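Ticket: Tonura treat and ball dispenser stops after first release
Product: Tonura, wall-mounted version
Opened: 2022-11-17
Status: Closed, fix applied
Site: Kılıçarslan boarding kennels, indoor play room

Reported fault: the dog presses the paddle, one ball drops, then the unit gives two beeps and ignores further presses. Power cycling clears it for one more ball. The fault began in October, after the hopper was refilled with new tennis balls. 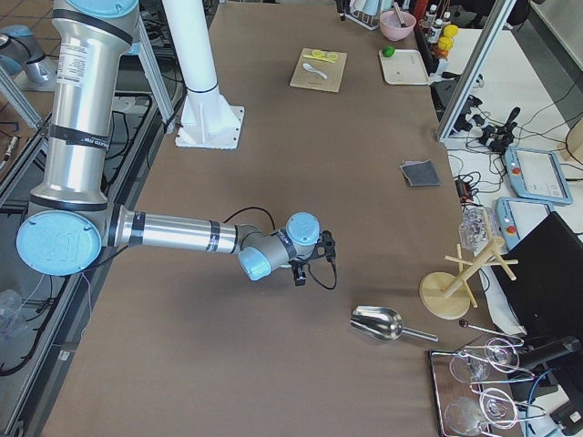
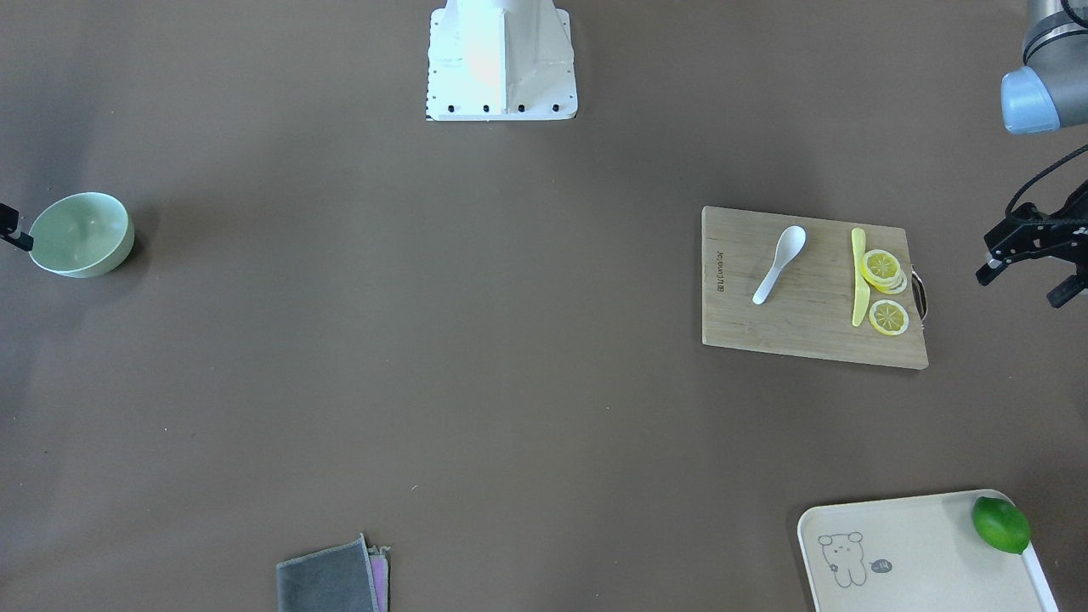
Work table, two views.

Entry 1
Customer asked for firmware version, ball make and hopper fill level. Reply: firmware 38, Judik standard balls, hopper full. Previous balls were also Judik but had been in use for a long time and had lost most of their nap.

Two beeps is the code for "exit blocked". The unit raises it when the exit sensor stays covered for longer than 700 milliseconds after a release.

Entry 2
Customer asked to wipe the exit sensor window with a dry cloth and run the self-test with the hopper empty. Self-test passed. Sensor reads clear at rest. Paddle switch registers every press, including light ones from the smaller dogs. Sensor and paddle ruled out.

Entry 3
Self-test repeated with one ball loaded by hand. Passed. Repeated with hopper full. Failed on the second release, two beeps. Fault depends on load.

Customer reports that the second ball can be seen resting against the lip of the chute when the unit stops. A push with a finger frees it.

Entry 4
Checked the chute angle. The fitting guide asks for a fall of 15 degrees. Customer measured less than this with a phone level. The wall bracket had been fitted with the Alari spacer on the top bolts instead of the bottom ones, so the whole unit leans back slightly. Worn balls still rolled clear at that angle. New ones, with full nap, drag on the lip.

Entry 5
Spacer moved to the bottom bolts. Fall now measured at 15 degrees. Self-test with full hopper passed. Customer then ran the unit with dogs in the room for some 38 releases, no beeps.

Side note from customer: one spaniel has learned to hold the paddle down. This locks out further releases until the paddle comes back up. Normal behaviour, no action.

Resolution: bracket spacer refitted. No parts sent. Firmware left as is.

Follow-up: fitting guide to show the spacer position in the bracket drawing. Passed to documentation.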